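We use cookies to make this site work and to see how you use it. By carrying on you accept this. OK / More info

Posted in: Home & Workspace > Desks, Tables & Storage

Second table or bigger desk?

hobnail_73
Right, need a decision before the sale ends. Got one wooden desk, laptop plus big monitor on it, plus all the bits I'm fixing, plus whatever the kids leave. No room to put a plate down. Option one is the big Forsberg desk, 200 cm wide. Option two, keep what I've got and stick a plain table at right angles to it. Same money near enough. Which?

pelmet
Second table. Every time. Big desk just fills up to the new edges, I had one and it was a disgrace in a fortnight.

Grindle
Disagree. Two surfaces = two messes, plus a gap down the middle where pens go to die. Get the wide one, put a shelf over it.

hobnail_73
Can't do a shelf, it's a rented place and the walls are like biscuit. What are people doing about the small stuff? That's the actual problem tbh. Pens, dog toys, cables, kids' plastic fruit.

pelmet
Containers. Cheap ones. Don't buy a "system".

Grindle
Was going to say drawers. Skado do a set of 4 that goes under a desk, on castors, mine's been fine. Bit rattly.

tansy_and_rue
Drawers are where things go to be forgotten. I've got drawers I havent opened since we moved.

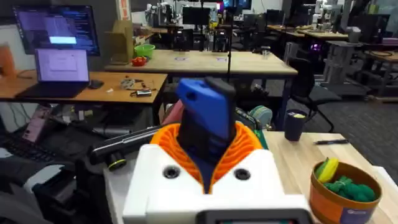 Round tubs, the cardboard sort that food comes in, are the best thing I ever started keeping. Free, they stand up on their own, and you can see over the rim so you know what's in there without tipping it out. The one on the right, orange and white label, has the toy banana and the green rope toy in it and that's all it needs to do. Toys in a tub, off the table in one go when you want the table. Bowl does the same job, there's a green plastic one on the table further back. And keep the electronics on the desk with the computer, don't let them wander over to the other tables or you'll be picking wires out of everything.

hobnail_73
Ok I like the tub idea. Have been chucking those out for years, feel a bit sick now

Grindle
Cardboard though. One spilt tea and it's papier mache. Also the wires on that desk are right in the middle, that's exactly where I'd want my elbows. Wants a tray under them at least.

tansy_and_rue
Fair on the tray. On the tea - use a tumbler with a lid then? Had tubs last two years no bother. When they go soft you recycle them and have another.

pelmet
Pen's just lying loose at the far side of that table tho. Pen in a tub! Come on.

tansy_and_rue
Pens don't count. Pens live where they fall.

Grindle
They do not.

quernstone
Coming at the first question. Measure the chair. People buy the table and forget you've got to get an office chair in and out between the two. At right angles you need more room than you think, I ended up with mine wedged and climbing over the arm like a fool. Took the tape out afterwards, of course.

hobnail_73
Good point, hadnt measured. Chair's one of the wide Cavgate ones with the arms that don't drop. Room's not huge.

quernstone
Then put the second table opposite, behind you, and spin round. Computer on one side, everything you do with your hands on the other. Much better than an L imo, you're not leaning over the keyboard to glue something.

pelmet
Still second table then. I win

Grindle
You don't win, he hasn't bought it. A wide desk against one wall takes up less floor than two tables with a chair in the middle, that's just sums. And cables only run to one place. With two tables he'll have an extension lead across the floor and somebody goes flying.

quernstone
Only if he's plugging things in over there. If it's sorting and glueing, no lead needed. Lamp maybe. Battery one.

tansy_and_rue
Also you can fold a second table up when people come round. Try folding a Forsberg.

Grindle
Folding tables wobble. Had a Puteck one, you couldnt write a birthday card on it.

hobnail_73
Update, 27 January 2018. Measured up. Right angles is out, chair won't clear. Opposite just about works if I move the bookcase, which means emptying the bookcase. Found an old kitchen table for nowt, solid legs, no folding, so not spending anything on that yet. Have also rescued 2 tubs from the recycling, one's for the dog's stuff and the other has already been taken for felt tips.

Grindle
Put a tray under your wires.

hobnail_73
Baking tray any good?

Grindle
Not metal!! Plastic. Or the lid off a storage box.

pelmet
How deep's the kitchen table? Mine's too deep, stuff at the back just stays there

hobnail_73
Not got it home yet. Will measure tomorrow when I've borrowed the van.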